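Carthorpe Technical Institute
Introduction to Automation – Handout 7: Site Visit to the Brultside Laboratory
Prepared by Dumisani Engelbrecht

Students are asked to read this handout before submitting the visit report. It covers the dish-handling demonstration only. The Flerklow conveyor exercise is treated in a separate handout.
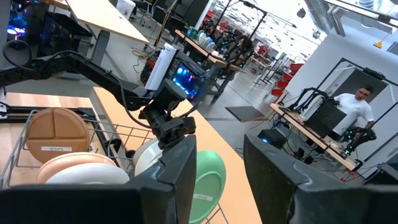
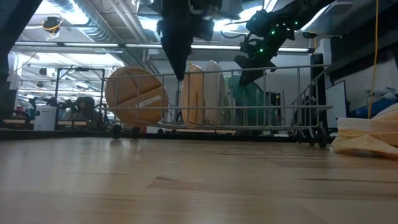

Dish-rack station, Brultside Laboratory.

The main subject of the visit was the coordination of two arms in a shared workspace. When two arms serve one work area, the controller must know at every moment which arm may enter which part of it. The simplest method is to divide the area into fixed zones. A dish rack makes this difficult, as the item to be lifted may stand anywhere along its length. In the second photograph, one gripper hangs near the gap between the orange plate and the tan-orange one, while the other is placed over the teal-green plate farther right. Students should consider how the zones would have to be drawn if both arms were sent to neighboring plates.

A plate standing on edge also limits the approach. The fingers must come down on either side of a thin rim without striking the wires of the rack, and the space between plates is seldom even. A camera at the wrist gives a close view for the final approach – a fixed camera shows where each arm is in relation to the rest of the station. Both views should be discussed in the report.

Figures given during the introductory talk, for use in the written exercise:

Practice runs logged on the dish task: 4,000
Runs set aside for review: 194
Length of one operator session, including breaks: 720 minutes per week

Exercise. Calculate the share of runs set aside for review. State two faults in plate handling that could cause a run to be reviewed, and explain how each might be detected. Refer to Van Wyk, the section on shared workspaces, for the terms to be used.

Reports are limited to two pages, with sketches attached separately. Students who missed the visit may attend the open day in June and should register with the department office.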